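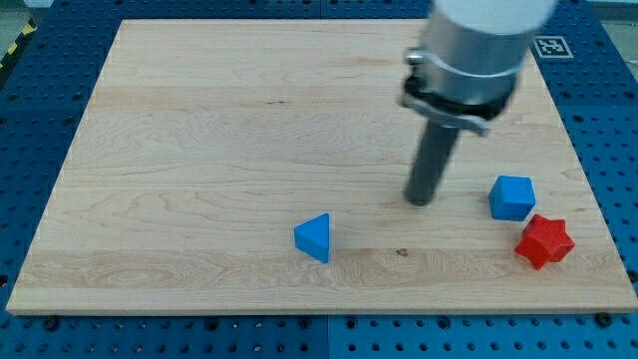 Workshop notebook > Finishes > Soap and oil > June

Job 3186, Wadcombe tea room tables. Finish trials, continued from the previous book.

Start 08:15. Shop cool, big door shut, extractor off. NR at the bench, SB in from mid-morning.

Carried over from last entry: the client wants a pale finish that staff can renew themselves without taking tables out of use. Lacquer ruled out at the first meeting. Hard wax oil still in the running but it warmed the colour more than they liked on the sample they took away. Soap is the favourite on looks. The open question is water marking, and whether the marking comes from the finish or from the local water. Wadcombe is a hard water area. Our trials so far have all used shop tap water, which is softened, so the results to date flatter the soap.

Siriporn brought back a container of tap water from the tea room kitchen. Labelled and kept on the top shelf. Do not use it for the kettle.

Soap solution

Made up two strengths by weight, 2% and 5%, from Rorkeo flakes. Both made with deionised water. Flakes stirred into hot water, lid on, left on the side until clear, then cooled with an occasional stir. The weaker one stays pourable, like thin milk. The stronger one sets to a soft jelly and has to be beaten before it will go on a cloth.

Also made a small amount of the stronger mix with the Wadcombe water, to see. Scum formed on top almost at once and there was a grey ring at the fill line. Strained a little through a paint filter and the filter clogged. This is the hardness reacting with the soap and is what the textbook says. It matters here because the tea room staff will mix their own from the tap unless told otherwise in writing. Note for the care sheet: supply ready mixed, or specify bottled deionised.

Jornville flakes not tried. The bag had been left open and taken up damp, and weighing it out would have told us nothing useful. Reorder if we want the comparison.

Surface preparation

All samples off the same planed stock, sanded through the usual grades, wetted to raise the grain, left to dry, then cut back lightly by hand. Raised the grain a second time on half of them. After the second wetting the surface still lifted, less than the first time but enough to feel with the back of a fingernail. One wetting is not enough for soap. I had written the opposite in the last book on the strength of a single piece, and that line should now be ignored.

Tried going to 800 on one sample to see whether a burnished surface shed water better. It did feel better dry. With soap on it, uptake was patchy and the first drop of tea left a mark with a hard edge. Siriporn's view is that the fine abrasive closes the surface so the soap sits on top and washes off. Plausible. Not worth testing further, no one is going to sand fourteen table tops to that grade by choice.

Sanding dust: vacuum, then a tack cloth, then vacuum again. The tack cloths from Ogilvie leave a trace of something that repels the first coat. Found this out by wiping one half of an offcut and leaving the other. Clear difference in how the soap wetted out. Ogilvie cloths to be kept for the lacquer room only. For soap use a plain cotton cloth just damp.

Application

Working order for all samples:

Flood on with a sponge. Leave until the surface starts to look dull. Wipe off all excess along the grain. Leave to dry standing on edge with air on both faces. Rub back with a white pad. Repeat.

First coat raised the grain slightly even on the twice-wetted pieces. From the third coat onwards the surface stayed smooth. The weaker solution needed more coats to reach the same feel but was easier to keep even. The stronger one left white smears in the open grain of the ash when wiping was late. No smears on the closer-grained samples.

Both faces must be coated. One thin offcut done on the top only had cupped by the time we came back from lunch. It came flatter again overnight once the other side was wetted, though it still rocks on the surface plate. For the table tops this means turning them, and there is only room to turn them if the benches are moved back against the timber rack. NR to sort that out before the tops arrive.

Drying between coats

Meant to use the drying cupboard but the fan is noisy and the thermostat drifts, so left everything in the shop. Went by feel and by weight: put each sample on the balance until two readings in a row agreed. Slower than going by the clock, but the clock was misleading us. Pieces near the door were taking far longer than those by the compressor, and the previous round of tests treated them as the same. That probably explains the two odd results on the last page of the old book, which we put down to the timber.

Spot tests

Liquids: shop tap water, Wadcombe tap water, black tea made with each, milk, and a weak vinegar solution. Drops put on with a pipette, covered with a watch glass, left, wiped, then looked at again the next morning in raking light from the bench lamp.

Water, shop. Faint mark on all soap samples, gone by morning on the better coated ones.

Water, Wadcombe. Mark with a whitish edge on all soap samples. Fades but does not go. Comes off with a wipe of fresh soap solution and a light rub. Weak vinegar also lifted it but left a dull patch of its own, so not recommended.

Tea. Worse than water in every case, as expected. Brown ring on bare wood, paler ring on soap. On the samples with the most coats the ring came out with soap and a white pad. On those with fewer, a ghost remains. No real difference between the two solution strengths once enough coats were on. This is the useful result of the day.

Milk. No trouble.

Iron. Not on the list but worth recording. A damp tin left on an oak offcut gave a blue-black mark right through the soap. Tannin and iron, nothing to do with the finish, but the tea room has steel trays. If the tops end up in oak the trays will need feet. The client has not yet confirmed the timber. Siriporn to press them.

Oil under soap

Siriporn asked whether one thin coat of oil before the soap would give better resistance with less yellowing than the full oil finish. Tried on two pieces. Oil wiped on, wiped off hard, left to cure for as long as the schedule allowed. Soap on top. Water beads on it nicely. Colour is between the two, closer to the oil than she hoped. The drawback is renewal: once the staff have scrubbed through to the oil in one place they will have a patchwork, and soap alone will not bring it back. I would leave it out. SB not convinced and wants to see the pieces after a longer cure. They are on the window ledge, half covered with card, so that we get an idea of colour change in daylight at the same time. Please leave the card where it is.

Oily rags went in the water bin outside. The lid was off again this morning.

Points to settle

Number of coats to quote for. The labour is all in the wiping and the turning, and the estimate was priced as though this were oil.

Undersides. The drawing shows battens fixed before finishing. They should go on after, otherwise there is a dry strip under each one.

Care sheet. Nanna to draft. Keep it to one side of paper. Say what to mix, what water to use, wipe along the grain, do the whole top each time and not just the mark. Leave out the chemistry.

Edges. End grain drinks the solution and stays darker for days. It evened up on the earliest samples, so probably only a matter of waiting, but the client should be warned before delivery.

Left at 17:40. Samples standing on edge in the rack, order unchanged, pencil marks on the back of each. Balance covered. The stronger jar wants beating again before use, and it is starting to smell slightly, so make fresh if it is not used up by the end of the week.

Added next morning, SB: Checked all the spots before NR got in. Agree with the notes on water and tea. I can still see the milk on one ash piece if I hold it low against the lamp. Have circled it in pencil.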